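The Stop That Did Not Count as a Fault
Opinion
2021-07-26

The incident report from the Vitholm kitchen cell is one page long, and most of that page is a table. An arm carrying a cutting board along a counter touched down early, kept pressing, slid the board sideways and came to rest with its finger against the wood. The controller logged a normal end of motion. The operator pressed the stop button after the arm had already finished. The "severity" box says "none."

I think the box is wrong, and I think the form that produced it is wrong too.

Start with what the controller knew. The arm was running a Plalteso motion package with a contact threshold set on the wrist. Below the threshold, contact is treated as part of the task. Above it, the arm halts and raises a fault. The threshold had been set high during an earlier job that involved pulling a stiff drawer, and it was never set back. The board weighed little and the marble under it was smooth, so the board moved long before the force came near the limit. From the controller's side there was nothing to report. The commanded pose was reached, within tolerance, on time.

The pose itself was off. The counter height in the cell model came from a calibration done before the base was shifted to make room for a second cable run. The error was small enough that tall objects were still picked up without trouble. A flat object on a flat surface has no such margin. A finger that should pass just over a board will instead land on it, and the planner will regard the landing as a success.

Neither of these is a new kind of failure. Anyone who has worked with arms for more than a year has seen a stale calibration and a threshold left over from another task. What bothers me is the way the two were counted. Vitholm had logged 2,000 motions since the last recorded fault, and that number was quoted in July as grounds for letting people stand closer to the counter while the arm was moving. The touchdown did not reset the count. It was not a fault, so by the rules of the count it did not exist.

After the incident the log was searched for the same signature: early contact, force below threshold, object displaced. It turned up 27 times. Most of those were on light items, and none had been written up. In other words, the clean run was a measure of where the threshold sat. Raise the threshold further and the record improves.

The usual defense is that low-force contact is harmless, and that a household task can't be done at all if the arm halts at every touch. The second half is correct. An arm that has to set down a plate must be allowed to feel the counter. But harmless to what? The limits people quote are about pressure on a human body. They say little about a board pushed into the next object, or a glass container standing at the far end of the same push. In a kitchen the objects are close together and several of them are heated, sharp or breakable. The force at the finger is a poor stand-in for the result.

There is also a cost argument, which I take more seriously. The integrator, Laswood, estimated that checking object displacement after every motion would add 200 milliseconds per step. Across a long task that is noticeable. I would still pay it during any period when the results are being used to argue for relaxed separation. If the check is too slow for production, run it for the trial and drop it later with evidence in hand.

What I would change is fairly dull. Thresholds should belong to the task file and expire with it. A base that has been moved should invalidate the calibration, and the controller should refuse to start until someone measures the surface again. Contact that comes earlier than the plan predicts should be logged as an event at any force. And the fault count should never be quoted without the threshold that was in effect while it was being collected.

The Nishimura controller used in the cell already has a field for expected contact height. It was blank in every task file I looked at. Filling it in would have caught this one on the first pass, since the difference between planned and measured contact was well outside sensor noise – the data was there, and no rule was reading it.

I have heard the view that a one-page report about a cutting board is not worth an argument over definitions. The page is short because the form has no place for a contact that stayed under the limit. The next revision of the form should have one, with a line for what the object was and what stood beside it.
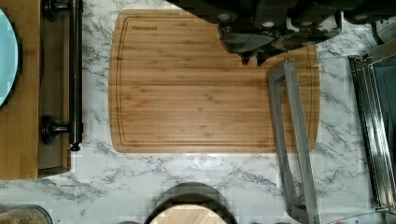
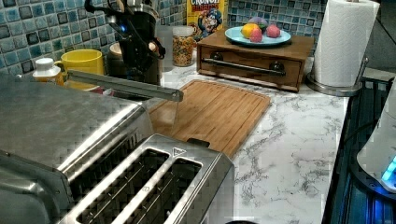 Two views of the counter, with the gripper close to the bamboo cutting board in both. The toaster with its two long slots is in the second.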